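Week 5 - Puns, homophones and luck in packaging language

Notes only, not a full text. Read the chapter too, these won't save you on the essay.

Last week: rhyme and slogans. This week: words that sell because they sound like other words.

Some terms first.

Homophone - same sound, different word (flour / flower). Near-homophone - close enough that the ear lets it go. Tone languages complicate this, same syllable with a different tone may or may not count, depends on the speaker and how generous they feel. Homograph - same spelling, not our problem this week.

Why puns work on packs. Short space. Reader is standing up, maybe holding a bag. A pun gives two messages for the price of one, plus a small feeling of being clever. That feeling gets attached to the product, or so the marketing people hope. Evidence is mixed - see the Merura handout from week 3, where shoppers remembered the joke and forgot the brand.

Merura numbers again because people asked: 119 shoppers, shown 5 packs each. More than 68 could repeat a pun an hour later. Far fewer could name the maker. Careful with this, it was one shop in Flistthorpe and the packs were mock-ups.

Types we'll use in this course:

Sound pun - whole joke is in the ear. Dies in translation.
Picture pun - drawing supplies the second meaning. Travels better but not always.
Mixed - words set up, picture finishes. Most common on snacks and small gifts.

Translation problem. You have a tea label from Kurtuluş with a pun on the street name. What do you do? Options: drop it, replace it with a local pun, keep it and add a note. Nobody reads notes on a tea label. Rarkora dropped all of theirs when they started exporting and the packs went flat, in my view anyway. Compare the two label sets in the folder and make up your own mind.

Luck words. Seperate topic but it overlaps. Many languages have foods that are lucky because of their names. Chinese has a lot: fish (鱼 yú) sounds like surplus (余 yú), so fish at New Year. Tangerine, peanut, date, all have something going on. Persimmon is 柿 shì, same sound as 事 shì, matter or affair. So 事事如意, may everything go as you wish, gets written with persimmons in place of the 事. Also a stock phrase 心想事成 - roughly, may what your heart wishes come true. Same swap possible there.

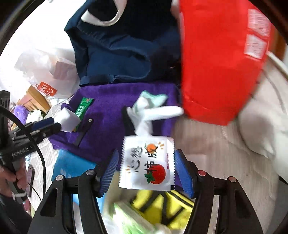

With a swap like this the reader has to know the phrase already. The designer relies on it - half the phrase is enough, the ear does the rest. On the white packet the dark brush-style line reads 心想 and the line next to it starts with 柿, where the stock phrase would have 事. A reader with no Chinese gets orange and red fruit and a pleasant wrapper. Fine, but it's a different message. In the essay say which reader you mean, every time, don't just write "the consumer".

Things people mixed up last year:

- Pun vs. misspelling. A misspelled brand name (Kwik, Lite) isn't a pun unless theres a second meaning.
- Lucky word vs. lucky color. Red is its own lecture.
- Saying a pun "can't be translated" and stopping there. Say what gets lost and what stays.

Homework: find one pack at home with wordplay on it, any language you can read. 300 words. Type of pun, who gets it, what happens if you put it into English (or out of English). Bring the pack if it's clean.

Next week: names of paint colors. Bring a paint card if you can get one for free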